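Keeping the pair at bench 5 running

Caught the bench tech at Bruderby on a Thursday, between shifts, ten minutes she said, turned into more. She looks after the hand-held grippers on bench 5, the two-handed cell. Asked her what the job is, mostly. "Pads and cables. People think it's software. It's pads and cables."

Pads first then. The finger pads have little nubs on them and they wear down flat on the inside edge before anywhere else. She changes them every 200 hours of use, sooner if an operator complains. Used to be 300. "We pushed it too far. Things started sliding and everyone blamed the operator." The new ones come from Plastdale in bags, and she wipes each one with alcohol before it goes on. There's a film on them from the mold, she says, you can't see it but you can feel it.

Then the marker plates, the gray ones on top. Four screws each on hers, thread lock on all of them, and a paint line across the heads so a loose one shows up from a distance. "If the plate moves a hair the tracking is off and you don't find out till later." She doesn't let anyone pick up a gripper by the plate. There was a sign about it. Sign fell down, she hasn't put it back.

After any change she does a check at the table, one gripper up, one low, jaws facing in, something light in between. Takes 15 minutes if nothing is wrong.

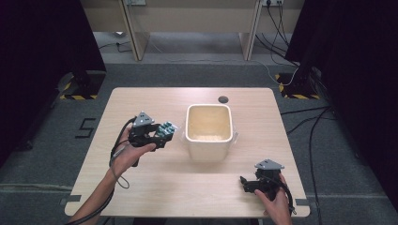 Bench 5, both grippers in hand, white container in the middle.

What is she looking for at that point? "Drag. From the cable." Each gripper has a black cable coming off it and if it's too short you feel it pull at the wrist, too long and it ends up under your elbow. She leaves a loose loop below the hand. No zip ties near the grip, she tried that and the jacket cracked right at the tie. Velcro now.

Tried a spring reel too, an Oritz one, hung overhead. Lasted a week. "It was always tugging. You'd put the thing down and it would creep off." It's in a drawer if anybody wants it.

The table gets less attention then it should, she admits. It's clamped to its frame at the front and she goes round the clamps with a hex key on Monday mornings. The stands she doesn't touch unless somebody has kicked one, then it goes back on its floor tape and the calibration gets redone from scratch. How often is that? "More than I'd like."

Spares come through Nowakowski, slow in November, so she orders pads early and hides a bag. Wouldnt say where. Then the next shift came in and she had to go.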